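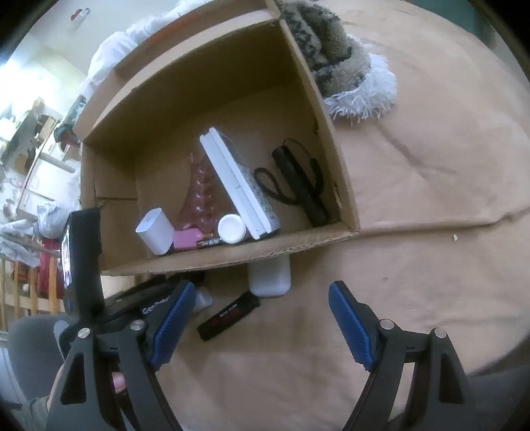
図1 横置きにした段ボール箱と小物、手持ちグリッパ(作業中)

実験ノート 6月
件名:手持ちグリッパ式教示キット「Pikard」貸出評価(供給元 Lidgate)
記録区分:所内共有

1. 目的
Lidgate より貸与を受けた手持ちグリッパ式教示キットについて、導入可否を判断するための予備評価を行う。今回は、箱の内外に置かれた雑多な小物の把持と移載を対象とし、操作性、記録の安定性および付属ソフトウェア Pumphrey の使い勝手を確認する。アームへの転写試験は Hekberg 棟で別途実施するため、本項には含めない。

2. 対象物および配置
段ボール箱を布の上に横倒しにし、開口部を操作者側に向けた。箱内には白い薄型ケース状の物品、半透明の桃色樹脂品、白い小型カップ、桃色の直方体、円筒形電池、黒色の懐中電灯などを置いている。箱の手前には黒色のUSBメモリと白色の樹脂ボトルがある。懐中電灯にはストラップが付いたままであり、取り外さずに試験した。
背景の片付けは行っていない。供給元の手順書は無地背景を推奨しているが、実際の運用条件に近い環境での結果を優先した。

3. 手順
(1) 起動後、Pumphrey 上で開閉量の零点を取得する。
(2) 箱外の物品から着手し、次に箱内の物品へ移る。
(3) 1回の動作は、接近、把持、持ち上げ、布上への載置までとする。
(4) 落下または持ち直しが生じた場合も記録を止めず、備考欄に符号を付す。
予定回数は100回とした。操作者の交代は行わない。

4. 経過
100回のうち、29回に持ち直しの符号が付いた。内訳を見ると、USBメモリと電池に集中している。USBメモリは布面に密着しており、指先を下へ差し入れる際に布を一緒に挟む例が多かった。電池は箱の底面で転がり、隣の物品に当たって止まるまで把持位置が定まらない。
懐中電灯は胴部を狙えば安定して保持できる。ただし、ストラップが他の物品に掛かり、持ち上げ時に引きずる事例が3回あった。
薄型ケース状の物品は傾いて立っているため、手首をひねって指の面を合わせる必要がある。箱の上側のフラップに本体が接触しやすく、奥の物品ほど操作者の姿勢が窮屈になった。
記録データの欠落は認められなかった。開閉量の波形は、目視の限り動作と一致している。

5. 所見
・指の内側の青いパッドは樹脂面に対して滑りにくく、評価できる。布の繊維が付着するため、清掃周期を手順書に明記するよう求めたい。
・連続操作は20分が限度と考える。それ以降は手首の疲労により接近軌道が乱れた。重量そのものより、重心が前方に寄っていることの影響が大きい。
・Pumphrey の備考欄は符号の種類が少なく、「布の挟み込み」と「滑り」を区別できない。利用者側で符号を追加できるかどうか、Lidgate に照会中。
・再生画面の応答は良好であるが、一覧へ戻るたびに並び順が初期化される。軽微ながら確認作業の負担となる。

6. 費用に関する覚書
見積りは本体の貸出と保守を一括した形で提示されている。当方はパッドの交換費用が保守に含まれるかを重視しており、書面での回答を待つ。ソフトウェアの利用期間についても、貸出終了後に記録データを閲覧できるかが明らかでない。

7. 次回予定
・同じ物品で布を硬質の板に替え、持ち直しの回数を比較する。
・ストラップを束ねた場合と束ねない場合を分けて記録する。
・箱を正立させ、上方から接近する条件を追加する。
・零点取得を午前と午後に各1回行い、ずれの有無を確認する。

追記:零点取得の際に指を強く閉じ過ぎると、開閉量が負の値で表示されることがある。再取得で解消した。次に使用する者は、開始前に表示値を必ず確認されたい。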